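We use cookies to keep you signed in and to remember your notebook settings. Accept | Manage

Search entries
All notebooks
Go

Losdale bench notebook – surface care trials
July, entry 18
Written up by Candela Aguirre

Started 8:40. Continuing the stain resistance work on the Ibarra sealer against the Valtar one. Entry 17 ended with the polished offcuts rinsed and racked. They stayed on the rack overnight with the fan off. Weights this morning matched the dry weights within the resolution of the balance, so no further drying.

Changed the masking tape. The old roll left adhesive on two pieces last time and the residue came up as a false halo under the lamp. Trinidad found a low-tack roll in the paint cupboard. It lifts clean after an hour on bare stone. Not yet checked after a full day on sealed stone.

Application as follows. Wipe with solvent, wait until the smell is gone, apply sealer with a lint-free pad in one direction, leave 10 minutes, buff off. Second coat after 3 hours. The Ibarra product went on thin and needed very little buffing. The Valtar one grabbed the pad near the end and left a smear on the corner of one piece. I marked that corner in pencil on the underside and will not place a spot there.

Test liquids are the same as before: black coffee, olive oil, red wine, lemon juice. Dropper, one drop each, watch glass over the top. Lemon juice is in the set only to remind ourselves that a sealer does not prevent etching on calcareous stone. Lucía wants it removed from the report table for the same reason. I would keep it in with a footnote. To be settled with Esperanza before the draft goes out.

Reading the spots is still the weak part of the method. On plain pale limestone two people agree nearly every time. On dark stone with busy veining they do not. An oil mark darkens the ground between veins and does little to the veins themselves, so the outline breaks up and each reader joins it differently. Pui-shan and I read the same piece before lunch and differed by a full grade on the oil.
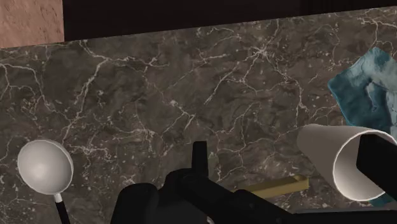

Dark gray marble with dense pale veining, rendered. The type of ground that gives us trouble.

Tried three ways around it. First, low-angle lamp: good for etching, poor for oil, as expected, given that oil alters tone and leaves the polish alone. Second, a printed ring laid around the drop position before dosing, so the reader knows where to look. This helped most. Third, comparison against an untreated control cut from the same slab. Useful, but the veins never fall in the same place on both pieces and the eye goes to the difference in pattern.

Decision for now: use the ring on every piece, light or dark, so that the procedure is the same across the set. Two readers, no talking until both grades are written down. Where they differ, write both and do not average. Trinidad has cut the rings from clear film. Keep them flat in the folder, they curl if left near the window.

Poultice trial on the failed oil spots from entry 16, side note. Kaolin and solvent, covered with film, edges taped. Removed at 2:15. The smaller spot is no longer visible to me. The larger one is lighter but has a ring where the paste dried from the outside in. Will repeat with a thicker layer and more overlap past the edge of the stain.

Balance log: counter read 3,075 cycles at the end of the session. Ukeck service sheet is taped inside the lid. Nobody has initialed the last line, please do so if it was you.

Stock: lint-free pads low, solvent fine, one tin of Valtar left unopened. The opened tin has skinned over and should not be used for second coats.

To do
– Remove watch glasses and blot, first thing
– Check low-tack tape on sealed stone after a full day
– Ask the yard for a paler offcut with the same finish
– Lemon juice footnote, Esperanza to decide

Left the extractor on low. Closed up 5:30.

Recent entries
Entry 17 – Rinse and rack, polished offcuts
Entry 16 – Oil spots, unsealed controls
Entry 15 – Solvent wipe, comparison of pads
Entry 14 – Lamp position and glare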